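Divya Joseph starts talking about second graders before she has even sat down. She runs Bomeo, a free after-school reading and dinner program in Drandum, and she had just come from a room where a seven-year-old read a whole page about owls out loud for the first time.

"He looked up like he'd won a race," she says. "I had to go stand in the hallway for a minute!"

Bomeo opened with 10 children in a borrowed church basement. It now serves 160, from kindergarten through fifth grade, at two sites – the original one in Drandum and a newer one in Kulkarni, across the river. Last school year the families of 509 children asked for a place.

Joseph doesn't hide how much that gap bothers her. "Those are kids whose parents filled out a form after a long shift and hoped," she says. "I read every one of those forms, and I'd open a third site tomorrow if I had the money."

The days run on a simple plan. Children arrive at 3:15, have a snack, and read in small groups until 4:30. Then comes homework or outdoor play, and dinner is on the table at 5:15, with parents welcome to stay and eat. Many do, and Joseph thinks the meal matters as much as the books (she grew up in a house where everybody argued about the news over rice and lentils, and she'd like every kid to have some version of that).

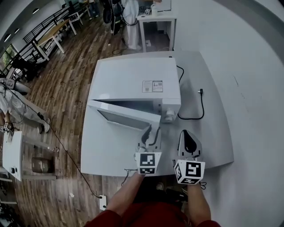
*A microwave with its door partly open.*

Sudheer Shetty, who taught fourth grade in Balenberg for years, now trains the reading tutors. Most are high school juniors and seniors, and 42 of them signed up for this year.

"People think teenagers won't show up," Shetty says. "Ours come early. They fight over who gets to read the dragon books."

He wants the county to pay for bus rides home, which he says would help more families than any new curriculum. Parents without a car often turn down a spot after being offered one. The county board is due to take up the request in January, and Shetty plans to bring a few parents along to speak.

Joseph will be there too, though she says she'll try to keep quiet. "Sudheer has the patience for meetings," she says. "I just want to tell them about the owl book."

Sign-up for the spring session opens the same month, at both sites, and there is no fee.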